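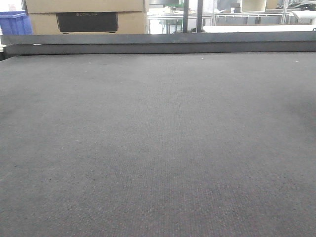 Section 4. Setting up the demonstration table on the day

I do the table before anything else on an open day, even before I've found the kettle, as every other job in this guide hangs off it. If the mat is wrong, the arm will be wrong, and you'll spend the morning apologising to visitors. You want the dark grey surface completely bare, right up to the raised rail along the back, with nothing on it for the arm to meet on its first run. Boxes and crates can live behind the rail as long as they stay there. Do look closely, though! A tiny white speck of lint near the far edge is the sort of thing you stop seeing after a week of working at the same table, and on dark fabric it stands out to anyone coming to it fresh.

This section covers the tabletop demonstration only, the one where the Pollero arm sorts the small parts and hands one to a visitor. The walking tour is in section 6 and the talk is in section 7. I wrote these steps after our November open day, when I had to explain the whole lot over the phone to Chin-lung Fung while he was standing at the table with a screwdriver in one hand. He has since corrected most of them, so if something reads sensibly it's probably his.

What you need

The Pollero arm, with its own power lead (the leads for the Ots lights look the same and are not the same)
The Nastero control box and the laptop that goes with it
The tray of 20 practice parts
The lint roller, and a spare sleeve for it
The rope and posts for the visitor line
The card with the stop instructions on it, in large print

4.1 Preparing the surface

1. Take everything off the mat. I mean everything, including your coffee and the little pot of pens that creeps back whenever I turn round.

2. Roll the mat from the back rail towards you, in long overlapping strips. Going side to side just moves the fluff about.

3. Run your hand flat across the fabric and feel for ripples. If you find one, lift the nearest corner and lay it down again. Pulling the mat tight from the front makes a new ripple at the back, and you'll chase it all morning.

4. Push gently on the back rail. It shouldn't shift. If it does, stop and tighten the two bolts underneath before you go any further.

5. Switch on the room lights you'll be using during the visit and look at the mat again. A bit of shadow on one side is fine. Strong sunlight in a sharp stripe isn't, so drop the blind if you get one.

Note: never use a wet cloth on the mat on the day itself. It takes ages to dry and the damp patch confuses the camera. If somebody spills something, blot it, swap to the spare mat from the tall cupboard and start again at step 1.

4.2 Starting the arm

1. Check that the red stop button on the front of the table is pressed in. It should be in from last time, but check.

2. Plug in the Nastero box and wait for the light to go steady. It blinks for a good while. Leave it alone while it's blinking – I once pulled the plug out because I thought it had died, and that cost us the first tour of the day.

3. Open the laptop and start the Starkaria program. Choose "Visitor demo" from the list. The one called "Visitor demo old" is there for Chin-lung and he won't let me delete it.

4. Type in the job number, 3255, and press Enter.

5. Stand clear, twist the red button to release it, and press Home on the screen. The arm will go up first and then swing round to its rest position. It's slow in this mode, so don't worry if it seems to be thinking.

6. When the screen says Ready, run the empty cycle once. The arm goes through all its moves with no parts out. Watch the gripper as it comes down near the back and make sure it clears the rail with room to spare.

CAUTION: Keep hands, sleeves, lanyards and hair away from the mat whenever the red button is out, even if the arm looks as though it's finished. It pauses between moves and the pauses are not all the same length. Lanyards are the worst. Tuck yours into your shirt and ask the visitors at the front to do the same.

4.3 Setting the speed

There are two speeds we use with visitors. Setting 29 is for the handover, where somebody holds out a hand and gets a part put into it. Setting 31 is for sorting, with everyone behind the rope. They look nearly the same on paper, but you can see the difference when it moves. Please don't go higher than 31 to impress people. I know it's tempting when you get a lively group in.

1. Set the speed on the laptop, not on the Nastero box. The knob on the box overrides the program and won't tell you it has.

2. Press Save, and wait for the tick.

3. Run one more empty cycle at the new speed.

4.4 Putting out the parts

1. Set the tray down on your side of the mat and tip the parts out by hand, a few at a time. Keep them out of the strip nearest the rail, where the gripper can't get its fingers round them.

2. Spread them so none are touching. It can manage touching parts, but it takes two or three goes, and it's a bit painful to watch with an audience.

3. Take the tray away. The camera will try to sort it as well, given half a chance.

4. Press Look on the screen. Each part should get a green outline. If you see an outline where there isn't a part, go and find the fluff, pick it off and press Look again.

4.5 When the visitors come in

Put the rope up before they arrive. Once people have settled in close to a table it's very hard to move them back without sounding cross. I put the stop card on the first post and read it aloud at the start of each group, even though they can all read it perfectly well.

1. Say who you are and show them the red button. Press it once while the arm is moving so they can see it stop.

2. Release the button, press Home, and wait for Ready.

3. Start the sort. I talk for the first few parts and then shut up, and people seem to like the quiet bit best!

4. For the handover, ask for one volunteer at a time, change to setting 29, and bring them round to the marked spot on the floor. Palm up, fingers flat, elbow off the table.

5. Press the red button in before you bring the next person round.

Note: small children can watch but can't do the handover. Give them a part from the tray to hold and they're usually quite happy with that. Do count the parts back in afterwards, as the sort won't end until it has seen all 20.

If it goes wrong

The arm stops halfway and the screen goes yellow: it has touched something it didn't expect. Press the red button, look at the mat, clear whatever is there, then go back to step 5 of 4.2.

The outlines flicker: the light has changed. Check the blind first and the Ots lights second.

The gripper closes on thin air: the mat has probably slipped. Press the button in, take all the parts off and do 4.1 again from step 3.

Nothing happens at all: see whether the red button is still in. I've fetched Chin-lung from the other end of the building for this twice.

Packing up

Red button in, parts in the tray, laptop shut down before the Nastero box goes off. Roll the mat once more while you're there and leave it bare for whoever has the table next. The visitor sheets go in the blue folder by the door, and the lint roller goes back on its hook, please, as I've bought three this year.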